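Drivormont Brick Swap
28 October 2020

OK brick people, I said I'd do a thread on sorting and I keep putting it off, so let's go. Grab a coffee, I ramble.

Bins first, bricks second! Last time I dumped everything out and then went hunting for something to put it in, and I was still stepping on the things in January.

My whole system is bins at the back of the table, bricks spread out in front. Plus plaid, because I love plaid and you can't stop me.

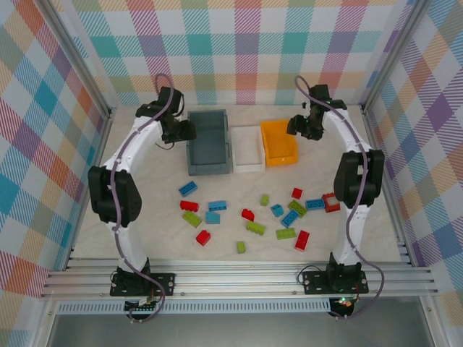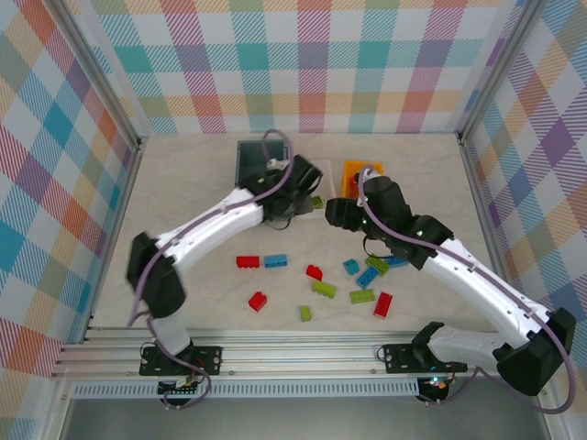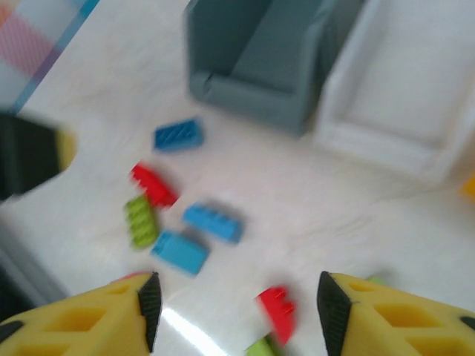

Jad Sayegh wrote back almost right away that sorting by color is a trap, and that he can find a red piece in a pile of other shapes a lot faster than he can find one shape in a pile of red.

And Jad, you're right for big collections! If you've got up to 800 bricks like the tub I bought from the Khasawneh sale, please go by shape. Your eyes give up on a solid heap of red after a minute or so.

But for a little handful that kids are going to play with? Color, every time. A kid who's 4 can put away blue with blue. Ask the same kid to put away "2 by 4 plates" and you've lost them.

Things I do now that I didn't use to:

Spread the bricks flat before picking anything up. A pile hides the small ones (the tiny green ones are the worst, I swear they crawl under stuff).

Biggest bin gets whatever color I have the most of. I used to give everything the same size bin and one was always spilling over while another had hardly anything in it.

Pull apart anything that's stuck together BEFORE it goes in a bin. Yes it's boring. Put on a podcast.

Odd pieces get their own spot. Wheels, doors, that one hinge you can't identify. Don't try to make them fit a color, just let them be odd.

Somebody asked how long it takes. The Khasawneh tub took me 17 evenings, but I was watching TV for most of it so don't go by me.

Oh, and washing! Lukewarm water, a drop of dish soap, in a mesh bag, then out on a towel overnight. Don't put them on the radiator. I've got a few wavy plates from that experiment.

Swap table opens at 7. I'm bringing extra blue and looking for light green, so if you've got some, come find me and we'll trade.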